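Course notes, unit 6: Faults in gripping soft goods
Grarnum technical course, robot handling section
Notes by Delyth Morris, revised 23 August 2018

Read before the lab session. Bring your printed copy of the unit 5 force tables, as we will use them again for the last exercise.

6.1 What this unit covers

Unit 5 dealt with rigid parts. You chose a grip force, checked it against the weight and the friction, and added a margin. With cloth most of that still applies, but the faults are different. A rigid part that is badly gripped usually drops or turns. Cloth that is badly gripped may come along anyway, with the wrong layer, two layers too many, or a fold caught in the mechanism. The robot reports a good pick and carries on.

The case in this unit is the stoppage on the folding cell at Otness. Trefor Vaughan was the technician on shift and has let us use his log. No one was hurt. One gripper was damaged, and the cell was out of use until the spare had been fitted and checked.

6.2 The cell

The job at Otness is to take crumpled garments one at a time from a table, pull each one open, and pass it to a second station for folding. The gripper has two fingers with flat metal tips. The arm comes in at a low angle, closes the tips on an edge or fold, lifts, and backs away.

The control program is called Gukix. For this unit you need to know four things about it:

The gripper position is read from the motor, not from the fingertips.
"Grip confirmed" is set when the motor current passes a set level and the fingers stop moving.
Position and current are logged for every cycle. Pictures from the wrist are kept only for cycles that end in a fault.
The protective stop on the arm works from joint torque. It does not know anything about the gripper.

The second point matters most. Stopped fingers and a raised current tell you that something is resisting the motor. They do not tell you what it is or where it is.

6.3 What happened

The cell had been running dark cotton garments for most of the shift. At cycle 1251 the gripper closed, grip was confirmed, and the arm started its lift. The garment moved for a short distance and then pulled tight. Joint torque climbed and the arm went into a protective stop.

Trefor's log entry, copied as written:

"Arm stopped on lift. Grip confirmed on screen. Cloth not held in the tips, tips nearly shut with nothing between them. Cloth is in behind the left finger, down by the linkage. Reset once from the panel. Stopped again straight away. Isolated and went in."

When he had the cell isolated he opened the fingers by hand using the release screw. A fold of fabric had been drawn into the left linkage and wound against the pivot pin. The pin was bent. The fabric was torn over a short length and a few threads were still in the joint when the gripper was taken off.

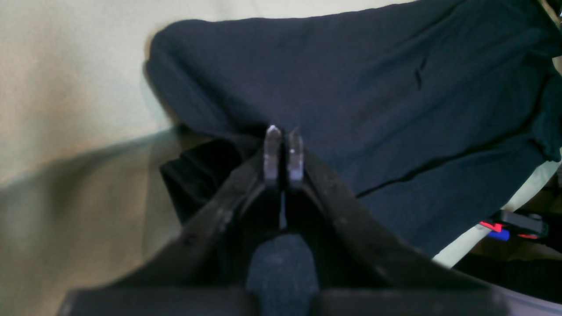
Two questions came up at once. The first was how fabric got into the linkage in the first place, when the program was supposed to bring only the fingertips into contact. The second was why grip was confirmed with no cloth between the tips.

The first has a simple answer. The approach height had been set using a thin test cloth lying flat. A crumpled garment stands higher than that, and when the tips push into the lower edge of it the rest can lean forward over the fingers. The arm then advances under the overhang. On most cycles this does no harm. On some, a loose fold drops beside a finger and is close to the linkage when the gripper starts to close.

The second follows from section 6.2. The fold in the linkage resisted the motor, so the current went up and the fingers stopped. Both conditions for "grip confirmed" were met. The program had no means of telling a fold at the pivot from a fold at the tips.

6.4 What the records showed

After the stoppage the position and current logs for the previous 400 cycles were pulled and read through. A normal pick on this type of garment has a recognizable current curve: low while the fingers travel, a short soft rise as the cloth is squeezed, then a steep rise as the tips come together through it. The faulted cycle had no soft rise. Current went up early, while the fingers were still traveling, and kept going up unevenly until they stopped.

Out of the 400, there were 53 with an early, uneven rise of the same general kind. All of them had been recorded as good picks. We can't say that fabric entered the linkage in every one of these, as no pictures were kept for cycles that passed. A thick seam between the tips can also give an early rise. Still, the pattern was there to be read before the pin bent, and no alarm had been set on it.

The maintenance sheet was checked at the same time. It called for the linkage to be cleared of lint and threads at each shift change. The box had been ticked every time, but the sheet did not say whether the side covers should be removed first. Some technicians took them off and some did not. With the covers on you can reach very little of the joint.

6.5 The reset

Go back to Trefor's entry and find the words "Reset once from the panel." This was allowed under the cell procedure as it stood. A protective stop could be reset once without entry if the operator could see no person or loose object in the way.

The reset did two things. It let the arm try the lift again with the garment still trapped, and it drove the gripper motor to its hold current for a second time. The bench report could not separate the damage from the first stop and the second, but the pin was loaded twice.

The procedure now reads as follows.

After a protective stop during lift or retract:
1. Do not reset from the panel.
2. Look at the fingertips and at the linkage, from outside the guard. Use the wrist view if the line of sight is poor.
3. If cloth is held anywhere other than between the tips, isolate the cell and lock it off.
4. Support the garment before you open the fingers. A stretched garment will pull back when released, and so may the arm if the brake has been taken off.
5. Open the fingers with the release screw. Never use the jog control to open a jammed gripper.
6. Remove all threads. Take the covers off to do it.
7. Check the pin for straightness against the gauge before refitting.
8. Write down where the cloth was caught. "Jam cleared" is not an acceptable entry.

Step 4 was missing from the old version. It was put in at Trefor's request. He had held the garment up with his free hand while turning the screw, and pointed out that this put his hand beside the linkage while it was still under load. Use the support hook. If the hook will not reach, get a second person, and agree before you start who is turning the screw.

6.6 Changes to the cell

Three changes were made. You will see all of them in the lab, where our own cell has been set up the same way.

Approach height is now set with a crumpled garment of the thickest type on the job sheet. The flat test cloth is used only for checking tip alignment.

The current curve is checked against finger position. If current passes the set level while the fingers are still more than a small distance apart, the program opens them, backs off and tries again from another side. After two failed tries it stops and calls for a person.

A soft cover was fitted over each side of the linkage at Midtbø, where the grippers are serviced. The first version rubbed on the inside of the finger and was replaced. Check the covers for wear when you do the lint check, and replace a cover if you can see the joint through it.

Dark fabric brought one further problem, which has not been solved. On navy and black garments, folds are hard to pick out in the wrist view, and a dark fold beside a dark gripper is harder still. A work light was tried. It helped near the tips but threw a shadow over the linkage. For now, go by the current curve first and treat the view as a second check.

6.7 Lab work

Work in pairs. Use the practice gripper, with the current limit set at the training level. Your bench has a log file of 79 cycles from our own cell.

Task A. Plot current against finger position for the first ten cycles in the file. Mark where the tips first meet resistance.

Task B. Go through the rest and pull out any cycle with an early or uneven rise. For each one, write down two possible causes and the check that would separate them.

Task C. With the bench isolated and locked off, place a strip of cloth beside the left finger as shown by your instructor. Clear it following the eight steps above while your partner reads them out. Then change places.

Task D. Using the unit 5 tables, work out the load on the pivot pin at hold current, first with cloth at the tips and then with cloth at the pivot. Show the lever arms you used. Many people get this wrong by using the full finger length in both cases.

Hand in the plots, your list from Task B and the working for Task D. Task C is signed off at the bench. Long sleeves must be rolled up or pinned, and lanyards come off before you go near the gripper.

Reading for unit 7: the chapter on guards and interlocks, up to the section on light curtains.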